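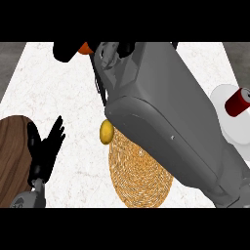
White tabletop with grey and beige veining, rendered.

March 2021

Second week on the worktop question. The old surface at Wostholm comes out whatever we decide, as the substrate has swollen along the sink run and the front edge no longer sits level with the hob. I measured it again this morning: 2,283 mm from wall to the end of the run, which is 3 mm more than I wrote down in February. I trust today's figure. The earlier one was taken with the old tape, the one with the bent hook.

Two quotations so far. Stüber will supply quartz composite, 20 mm, in one piece up to 3,000 mm. Korar only cuts to 2,000 mm, so there would be a joint, and they want to put it 400 mm from the sink cutout. I don't like a joint that close to standing water. Gisela Böttcher at Stüber rang back after lunch and confirmed that the veining is printed through the top layer only, so a polished front edge will show plain white. A mitred edge would carry the pattern down. It also adds a day in the workshop. She is sending a sample of each.

Real marble is ruled out. I left half a lemon face down on the Jodness offcut overnight and the etched ring is still there after two rounds of polishing powder. The quartz piece had the same treatment and wiped clean. It did mark under the hot pan test, a faint yellow patch, so trivets will be needed either way.

Saron Habte came by at four to look at the wall. It bows by 6 mm at the midpoint. Her view is that the back edge should be scribed to the plaster and the upstand left off — cheaper, and less silicone to go black. I had planned on the upstand. Will think about it.

Checked the base units for level afterwards. The left-hand one is low at the back by 2 mm. Shimmed it with two slips of plastic and retightened the legs. The corner unit is fine.

Still to do: ask Korar whether the joint can move to the far side of the hob, order the tap, find the template drawing with the sink radius on it. Rain from six onwards. Gutter above the kitchen window is dripping again.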